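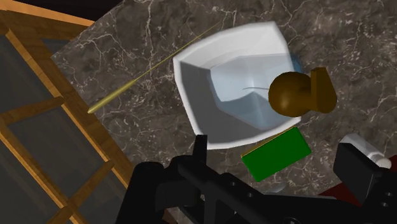

Sondovach kitchen counter, looking out past the gripper. Simulated, default lighting.

Hi all,

Replying to the question about the Sondovach trial, with the earlier message quoted further down so people on the digest can follow. I've had the trial license running on my office machine at Pilau for long enough to have opinions, and most of them are lukewarm.

For those who missed the first round: Sondovach is the simulated kitchen package from Plasimia. You get a robot arm on a pedestal, a counter, a bunch of household objects, a set of scripted tasks and a pile of recorded demonstrations to train on. The pitch is that you build your pick-and-place policy in the simulator and carry it over to your own arm with "minimal tuning." The license is $700 a seat per year. The brochure promises 56 tasks and 759 demonstrations, and those counts are the only numbers in it I would put any weight on, mainly for want of a reason to doubt them.

What I like first, to be fair. It installs. I have tried enough of these things to know that is worth saying. It loaded the kitchen on the first go, and the demos play back without any fiddling. The rendering is decent. The marble has proper veins in it, the wooden window frame has grain, and the blue bottle is see-through enough that you can make out the bowl behind it. If you need something for a slide, you're covered.

Now the grumbling.

The view at the top is the one I'd want to train on, and I'm not sold on it. The gripper fills the whole bottom of the image. Whatever is low and to the right gets chopped up by the fingers: there's a white thing with a cap-like end, mostly hidden, and a patch of dark red that I still can't name with any confidence. Fine, real robots have this problem too. But then I'd like the object list to tell me what I'm looking at, and in my copy the names in the list don't match up with the names in the task files. I wrote a little script to pair them. I shouldn't have to do that at this price.

Then there's the brown thing at the right rim of the bowl. Seen from this side it could pass for a knob or a rounded handle. A person would move their head a little and sort it out. A policy trained only on views like this one gets no such favor, and the manual has a single paragraph on combining views that says, more or less, combine your views.

The outside view is a lot more readable, and I suspect it's the reason people come away from the sales demo so happy. You see the whole setup and the bottle is obviously a bottle. The gripper has it by the brown cap, straight over the bowl, with the bottom end down inside the rim. Very clear. It's also a viewpoint that I couldn't reproduce in our room without putting a camera stand where the door opens.

Something else to look at in that one is the thin yellow stick by the bowl. It is standing up, a bit tilted, with its lower end on the counter. Maybe it's in the middle of falling and I grabbed the still at a funny moment. Maybe the contact settings let it balance there. I can't tell from one still, and the log doesn't record object poses unless you pay for the next tier up. That bothers me more than anything else on my list. If I'm going to trust simulated contact I want to be able to check it, and checking it is an extra.

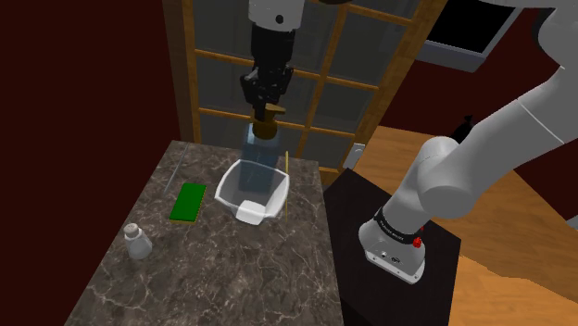 A list member wrote, 2022-10-19:

Has anyone here put real hours into Sondovach? We're looking at four seats and I have to defend it to people who think a simulator is a video game. Plasimia sent me the Yensuk evaluation, which gives 73 percent success on a physical arm after training in the simulator only. That sounds great to me. Is there a catch? Also wondering whether the kitchen is the only scene worth using, as our work is mostly small containers and not so much dishes. And does it need a big graphics card or will an ordinary one do?

(end of quoted message)

Taking those in order.

Yes, hours. More than I meant to spend on a trial.

On the Yensuk number: I have read the same PDF, and I'd ask them three things before you repeat it to anyone holding a budget. Which tasks out of the 56 were run on the physical arm? The report says "a selection" and leaves it there. What counted as a success? For a bottle over a bowl there's a big difference between "ended up somewhere in the bowl" and "ended up standing where it was told to." And who paid for the evaluation? I asked Plasimia that last one by email and got back a friendly note with the same PDF attached. I'm not accusing anybody of anything. A number with no task list next to it just isn't much use to me, and I would say the same if it were lower.

On small containers: the kitchen is your best bet of the scenes in the trial. There's a clear salt shaker with a metallic cap that sits on the counter in one of my stills, and that sort of object is a decent test if your cameras have trouble with glass. Ours do. I haven't run any of the tasks that use it, so don't take this as a recommendation. The sponge is a plain block as far as I can see, green on top with a yellow layer under it. I found no setting anywhere that makes it squash. If any of your containers are soft, ask about that before you sign.

On the graphics card: mine is an ordinary one and it's been okay with a single scene open. With several running side by side it crawls. The manual suggests turning off reflections, which helps, though then the counter you were shown in the demo is no longer the counter you're training on.

Would I buy four seats? No. I'd buy one, for one person, and have that person try a single task end to end on your own arm. The licenses renew in February whatever month you start, by the way – it's in the small print, and there was nothing in there about a partial refund. So if you start now you are paying a full year's price for a few months. Ask them to prorate it. They may well say yes, but get it in writing.

If anyone else has the tier with the pose logs, I'd be glad to hear whether that stick is really standing up on its own. I can send the scene file and the seed off-list. And if you've had the physical arm side working, with any task at all, please post your settings, even if the results were lousy. Lousy would be fine with me.

My script for pairing up the object names is in the list's file area, under Sondovach. It's ugly and it only handles the kitchen.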